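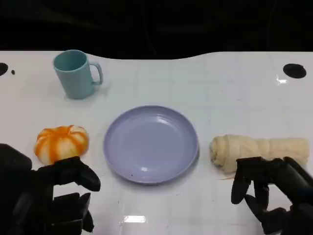

The table at Pimberg: plate in the middle, mug at the back, both hands at the front.

At Parkgate the working day starts with a cloth. The white table is glossy, and every smudge on it gives a reflection that the head camera of the robot does not like. So the table is wiped before anything is switched on, and again in the afternoon.

Then come the hands. They are black, with many joints, and each finger must be opened and closed slowly while the technician listens. A dry joint makes a small click. The Pimberg cell has a log for this, and in November it reached page 238.

The fingers are checked in full after every 600 grasps. Between these checks, only the tips are cleaned. The workshop Skindason, which does the repairs, asks for 80 slow movements after each new tendon, and the people here follow this rule strictly.

Last is the arrangement of objects. The plate goes in the center, and the striped pumpkin stays to its left, within reach of the left hand. A glossy plate is more difficult than it seems, for the light moves on it when the lamp is changed. The last lamp was changed in November, and the camera was calibrated again the same evening.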